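Track down your standby power in an hour

I love this job – it costs nothing and you start saving the same evening! All you need is a plug-in watt meter. I use a Hekell, but any model with a 115-volt socket will do.

Start in the kitchen. Plug the meter into the wall, plug the appliance into the meter, leave it switched off and wait 60 seconds for the reading to settle. Write it down and move on.
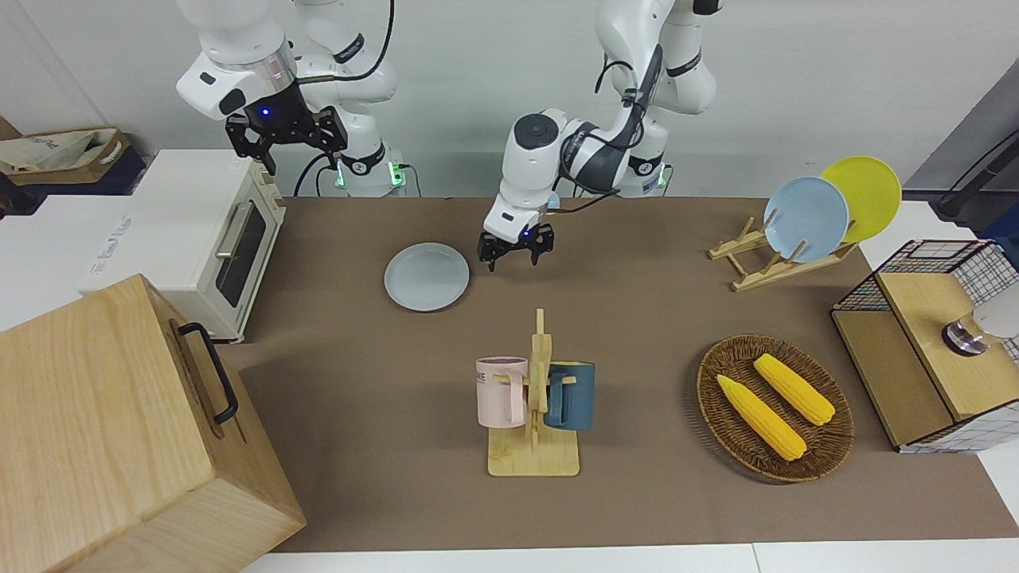 Toaster oven and plate on a brown mat.

Next, do the TV corner and the desk. Anything that draws power while off goes on your list. Group those items on one switched power strip and flip it at bedtime. Keep the fridge, freezer and router off that strip.

Check your utility bill after 30 days and compare it with the one before – then try the garage, where old chargers love to hide!

Facundo Riquelme, Ellcombe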